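Kitchen Drawers, One by One

Photo gallery by Yolotzin Varela
Posted 19 June 2019

Welcome to my gallery page. Some of you know me already from the bread pages, where I write too much and photograph too little. I wanted to make the opposite this time, so I started with the drawers in the kitchen on Poirier Street. The house was rented to us with the kitchen nearly full, and we brought our own things also. After two years we had double of everything and could not close the drawer near the stove.

I took the things out in November, and I went slowly because I wanted to know what each thing was good for before I decided. In total 80 pieces came out of the drawers. Now 11 of them live near the stove, and the others are in the pantry, with my sister, or in the box for the Basstead market. I don't have a beautiful picture of every piece, and for many of them a picture would not help you. The notes are for all of them that I found worth a note.

The spoons
We had seven wooden spoons and I kept three. One is flat at the end and goes into the corners of the pot, so it is used for polenta and for anything with milk. The second is for tomato and is already orange forever. The third has a long handle, and my husband uses it for jam.

The whisks
A whisk looks like a simple thing until you have four. The big one is only good if you have a big bowl, and ours is at my sister's. I kept the middle one. The flat whisk, for sauces in a pan, was in the drawer when we came and I did not know its purpose. I tried it with gravy and now it stays.

The peelers
Two peelers, both kept. I peel toward myself and my husband peels away, and after a long discussion we agreed that this is not possible with the same peeler.

The tongs
This part is longer because we cook with tongs nearly every day. We had a steel pair from the Skudance shop, with teeth at the ends, very strong. They are excellent for meat on the grill outside. In the coated pan they are a disaster — I have one pan with scratches to prove it, and I still feel bad when I see it. For the pan inside we use the pair with silicone heads. They are softer in the grip, so a heavy piece of meat can slide, but for fish, dumplings and pancakes I would not change them. 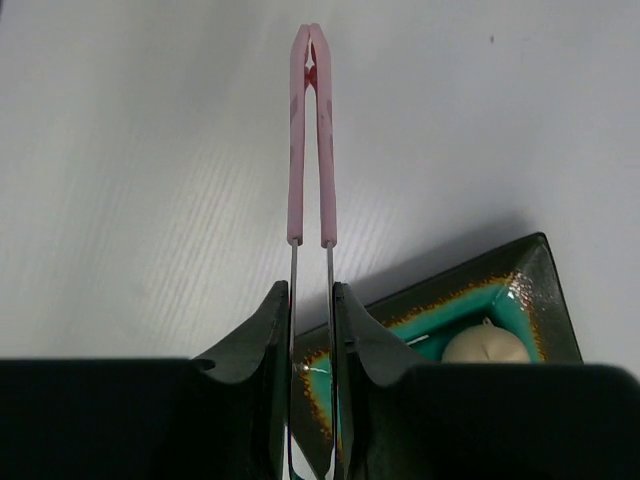

The pink pair, closed. Silicone heads with rounded ends, and metal below.

If you buy silicone tongs, look at the place where the silicone stops and the metal begins. Food likes to stay there, especially egg. I use an old toothbrush and warm water with a little soap, and I let them dry open on a towel. With my first pair, years ago, I put them back in the drawer wet and the smell was not nice. Also check how the ends come together. When they meet well you can pick up one single green bean, and this is my test in the shop, with a pencil when there are no beans.

The spatulas
The thin one is for fish and the wide one is for everything else. There was also a spatula with a melted corner, which I kept for a long time from habit. It went away.

The ladles
One for soup, one small for sauce. The soup ladle is from Meltemura, a shop that was near my old work, and I paid 99 cents for it in their closing sale. It hangs on the hook beside the stove because it never fitted in any drawer, in any house.

The garlic press
I know that many cooks don't like the garlic press. I like it. Rinse it immediately and it gives no trouble. Leave it until after dinner and you will need a needle.

The things without a name
At the bottom there was a metal ring, a plastic clip and a small wooden stick with one hollow end. The clip closes the flour bag now. The stick, my neighbor thinks, is for taking the stones out of cherries, but we tried it and got mostly juice on the wall. If you recognize it from my words, please write to me through the contact page.

How the drawer is arranged now
Long things are on the left with the handles to the front. Short things are on the right in a tray. The tongs lie on top of the long things — closed, otherwise they catch on the drawer above and you must put your arm in from the cabinet below to free them. I did this two times before I learned.

Next gallery: the baking tins, when I have brought them up from the basement.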